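Hullgate Residence
Shared Pantry Stations: Frequently Asked Questions

Residents and their guests are asked to read the following information before using the pantry stations on the ground floor and in the Soltley Wing. Questions not covered on this page may be directed to the Residence Services Office, which is open until 8 p.m.

What is a pantry station?

A pantry station is a compact cabinet with a sink set into the countertop, intended for rinsing cups and glasses, filling kettles and preparing cold drinks. Stations are not full kitchens. Residents who wish to cook should use the kitchens in the Rundham Wing.

Who may use the stations?

All registered residents may use them at any time of day. Guests may use them when accompanied by a resident. Outside groups attending meetings at the residence should ask the Residence Services Office for access to the catering room.

What may be left on the countertop?

Cups, glasses and cloths in current use may remain on the countertop while a resident is present. At the end of use, all personal items should be washed, dried and taken back to the resident's room. The cabinet behind the two front doors is reserved for shared supplies, and personal food may not be stored there.

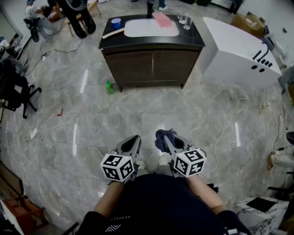
Where should wet cloths be hung?

Wet cloths should be wrung out and hung on the drying rail in the laundry room. Cloths left on the counter or over the rim of a basin are collected each evening and placed in the lost property bin.

How are drinking glasses to be washed?

Glasses should be washed by hand in warm water with a small amount of dish soap, rinsed and dried with a clean towel. Scouring pads should not be used. A chipped or cracked glass should be wrapped in newspaper and handed in at the front desk.

May I use a cutting board at a station?

Small boards may be used for fruit, bread and similar items. Raw meat and fish may not be prepared at any pantry station. Food must not be cut directly on the countertop, and any resident who notices knife marks or other damage is asked to report it.

How should the marble floor be cleaned after a spill?

Spills should be wiped up promptly with a soft, damp cloth and the area dried immediately afterward. Vinegar, lemon juice, bleach and general bathroom cleaners must not be used, as they dull the polish. Spills of coffee, wine or juice that have already left a mark should be reported to Houshang Salehi in Building Services, who will arrange treatment.

May I plug in a kettle or other appliance?

One kettle may be used at each station. Its rating may be up to 2,000 watts. Toasters, hot plates and rice cookers are not permitted. Cords should be kept away from the basin and, wherever possible, clear of walkways. Appliances must be unplugged after use and may not be left to run unattended.

Can I bring a chair to the station?

Chairs from the adjoining common areas may be used, provided that they are lifted when moved. Dragging chairs scratches the polished surface. Please return each chair to its original location before leaving, and keep the cabinet doors clear so that they can be opened fully.

What should I do if the sink drains slowly?

Please stop using the basin and check whether food scraps have collected over the drain. If clearing them does not help, notify the front desk. Chemical drain openers are prohibited. Building Services will normally inspect the basin within 2 working days.

What may be poured into the basin?

Water, tea, coffee and ordinary dishwater may be poured away. Cooking oil, coffee grounds, paint and cleaning concentrates may not. Used oil may be taken to the collection container beside the Rundham Wing loading door.

Are cleaning supplies provided?

Dish soap and paper towels are supplied and replenished each morning. Residents may keep their own cleaning products in their rooms. Any product brought to a station must be in its original bottle with a legible label, and must be removed after use.

When are the stations closed for maintenance?

Each station is closed for part of August, when the seals around the basins are renewed and the cabinet hinges are adjusted. Dates are posted on the notice board beside the mailboxes.

Whom should I contact?

Maintenance and floor care: Houshang Salehi, Building Services, extension 53
Residence rules and guest access: Noémie Aubert, Residence Services Office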